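May, getting on for midnight

Noura Awwad's wedding is in 13 days and I am, God help me, in charge of the seating. Imad Smadi has swapped tables 4 times. He now wants to be near the band but "not by the speakers," as though they come separately.

The caterer called about the lamb — 2 of them, it seems, for a guest list that still says "plus cousins." I wrote down everything and understood half. 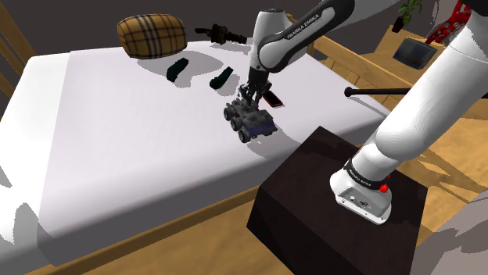 1 a.m.

Still up. Tied ribbon on almond bags until my thumb went numb. I'm told we need 600.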